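Lambert Theatre - Frequently Asked Questions

Last updated 2024-06-06

What is the Lambert Theatre?

The Lambert is a former movie house on the main street of Skomwood. It was built with one balcony and a small orchestra pit, and it showed films until the owners closed it. Today it is run by the Pladamau Society, which shows old and new films there and rents the hall for concerts.

Is the theatre open to visitors?

Yes. The front doors open 90 minutes before every show, and you may walk in the lobby and the lower hall during this time. The balcony is closed for now, as the stairs are being repaired. Guided tours are given by Ikechukwu Ekwueme, who worked as a projectionist in the building when he was young. A tour takes 60 minutes and ends in the projection booth.

Do I need to book the tour?

Please do. The booth is narrow, and only four people can stand in it at one time. When the group is larger, we go up in turns, and the others wait in the lobby, where there are seats. You can book at the ticket window or by phone in the afternoon.

Can I try something with my own hands?

On some days we have a workshop table for visitors. The program is different each time, so please ask at the window what is planned.

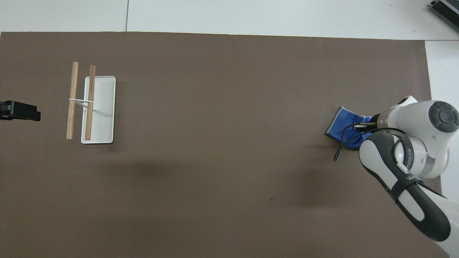 Tray and wooden sticks on the table mat.

Children under ten should come with an adult. There is no extra charge for the workshop if you already have a tour ticket.

Does the theatre still have its organ?

The pipes are there, but the organ can not be played. It is a small instrument from the Miltivar company with three manuals. The console was moved under the stage when the pit was covered, and it stayed there for many years in bad air. Emanuel Moldovan has looked at the wind chests and he thinks that most of the leather must be replaced. We are collecting money for this work. If you would like to give something, please write "organ" on the envelope, so it does not go to the general fund.

Which parts of the building are original?

The ceiling in the main hall, the ticket window, the brass rails in the lobby and the side walls with the plaster shells. The seats are not original. They came from another cinema when the old ones were sold, and they are a little wider, so the hall has fewer places now than on the opening night. The screen is also new. Behind it you can still find the first stage wall, with the names of traveling actors written in chalk. We show it on the tour when no show is being prepared.

What color were the walls before?

We get this question often, and the answer depends on which year you mean. Under the gray paint in the lobby there is a layer of dark green, and under the green there is a warm cream with a thin gold line. We would like to bring back the cream, but only in the lobby.

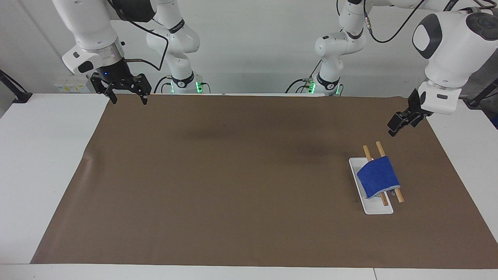 Paint tests are made on small boards first and never directly on the old plaster. Each board gets two coats and then hangs in the lobby for one month, so that we can look at it in daylight and in the evening with the lamps on. If you want to do the same at home, cover the whole table before you open a can. A large sheet of brown paper like the one in the photo is good for this, and a plain white wall behind the table helps you to judge the color. Please do not bring us paint as a gift, we can only use the kinds that were approved for the building.

Do you still show films from reels?

Yes, but not often. We have two projectors in working order and the lamps for them are expensive. In November we have a small festival where every film is shown from a reel. The rest of the year most of the shows are digital. The printed program has a small letter R next to each reel show.

Is there parking?

There is no parking lot that belongs to the theatre. You can use the street behind the building after the shops close. The alley next to the stage door must stay free - cars left there will be towed.

Can I rent the hall?

Yes, for concerts, school plays, talks and weddings. Please write to us early, with the date and the number of guests. Food is allowed in the lobby but not in the main hall.

I have old photographs or tickets from the Lambert. Do you want them?

Very much. We can make a copy and give the original back to you the same day. We look most of all for pictures of the front sign before it was taken down, and for anything that shows the inside of the balcony. Leave your name at the ticket window and Ikechukwu will call you.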